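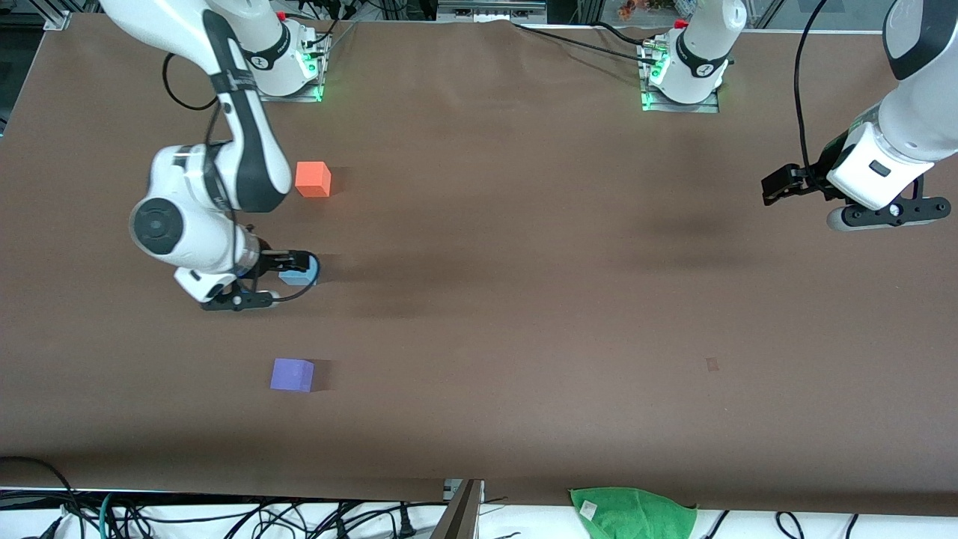
Colour does two jobs in a printed leaflet: it draws the eye, and it tells the reader which things belong together. Most beginners use it only for the first job and end up with a page where everything shouts. A good background for testing a colour is a plain mid-brown, because it is neither light nor dark and has no strong character of its own. On the matte brown paper the light blue, orange and purple blocks each read as a separate colour, although they are similar in size and the same in shape. Orange is the closest relative of brown, being in effect a brighter version of it, and light blue is the furthest away. Keep that in mind for the first exercise, where you choose one accent colour for a brown cover.

## Unit 5: Colour in short printed work

Notes by Hui-mei Chiang. Bring these to the workshop in February along with your draft leaflet.

### Three terms

**Hue** is what we mean in daily speech by "colour": red, green, blue and so on.

**Value** is how light or dark a colour is. Sky blue and navy share a hue but differ in value. Value matters most for reading. If the text and the paper have nearly the same value, the text is hard to read whatever the hues are.

**Saturation** is how strong or how grey a colour is. Brick red is less saturated than pillar-box red. Large areas of strong colour tire the reader, so keep strong colour for small things such as a date, a price or a rule under a heading.

### Checking value

Photocopy your draft in black and white, or turn the screen to greyscale. Anything that disappears has failed. Red text on a mid-green panel is the usual offender. It looks lively in colour and turns to a single grey block in the copy. About one leaflet in every class has it on the front.

You can also half close your eyes and look at the page from across the room. What is left should be the title and the main shape of the layout.

### Colour and paper

Ink is mostly transparent. The paper shows through it, so a yellow printed on brown stock comes out as a dull mustard, and a pale blue may turn greenish or nearly vanish. Paint, coloured card and stickers are opaque and don't behave in this way. A mock-up made with cut card will therefore flatter you. Ask the printer for a proof on the real stock before you agree to a long run.

Matte paper soaks up more ink than coated paper and the colours look softer. Coated paper gives a stronger colour but shines under a lamp, and that can be a nuisance on a noticeboard.

### Case study: the Gilside walks leaflet

Costel Lungu designed a folded leaflet for the Gilside footpaths, with a print run of 2,000. The first version used a different colour for every walk, plus a coloured panel behind each heading. Readers couldn't tell whether the panels meant anything. (They didn't.)

The second version made these changes:

- each walk kept one colour, used for the line on the map and the number beside its text
- headings went to black
- the panels were dropped
- the river stayed pale blue, and no walk was allowed to use blue

Two of the walks had been red and green. They crossed near the weir, and some readers with poor colour vision could not follow which was which. Lungu made the green line dashed. The general rule is that colour should never be the only sign. Add a number, a pattern or a label.

### How many colours?

For a folded A4 leaflet, start with black and one accent. Add a second accent only when you can say what it stands for. Tints of one ink count as the same colour and cost nothing extra, so try a pale tint before you reach for a new hue. Don't go much below a 10 per cent tint on uncoated paper, where it can look like a dirty mark.

Solid black text should be 100 per cent black and nothing else. If it is built from all four inks, the slightest slip on the press gives small letters a coloured fringe.

### Exercises

1. Take a sheet of brown paper and lay scraps of coloured card on it. Choose one accent for a cover. Write two sentences on why, using the words value and saturation.
2. Make a greyscale copy of your own draft. Mark every place where text and background run together, and fix them.
3. Find a bus timetable or map that uses colour as a code. List what each colour means. Note any colour that has two meanings.

Exercise 2 is needed for the workshop. The others go in your folder.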